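Flirndale shelf picking trainer, open day demo at Rornbridge
Reviewed September 13, 2021
Rating: 3.5 out of 5

Quick one, typing this up before I lose my notes. Went to the Rornbridge open day mainly for the Flirndale software. Simulator for teaching an arm to take groceries off a shelf. No hardware on the table, just a big monitor, a keyboard and a line of people waiting for a go. I got 13 minutes. Came back after lunch for a second turn.

Setup first. Loads fast. You pick a shelf, pick an arm, pick a hand, go. Menus are plain, bit ugly, but I found everthing without asking. Default view is from above and in front of the shelf, good for the top boards, less good once you're working low down.
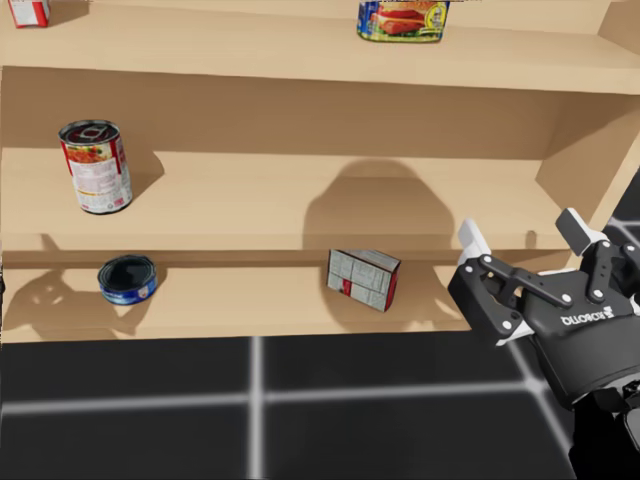 Flirndale demo, bottom shelf task. Gripper open, next to the small box.

Graphics are better than I expected at this price. Labels look like labels, the pull tab on the soup can is there, shadows are decent. The hand throws a big one across the back of the shelf, which I liked, as my own vision code falls over on exactly that sort of thing. Floor is the usual dark grid. Fine.

Grasping is where it gets mixed. Cans good. The box kept wanting to spin when I came in from the right, and the fingers sometimes sank into the cardboard a little. Demo person said contact settings can be tuned. Ok, but the defaults should work out of the box. Undo is great tho. One key, everything back on the shelf.

Shelf is pretty sparse too. Real store shelves are crammed, I'd want a crowded preset. There's supposed to be one coming in February.

Price: 2,555 for a single seat, 3,491 with the Gallardo add-on (extra hands, more grocery models). Open day discount was 400 off either one. Rorthorpe is cheaper but I've used it and the shadows are awful.

Would I buy? Single seat, probly yes. Skip the add-on until the box thing is fixed. Bring your own mouse if you try the demo, theirs was sticky.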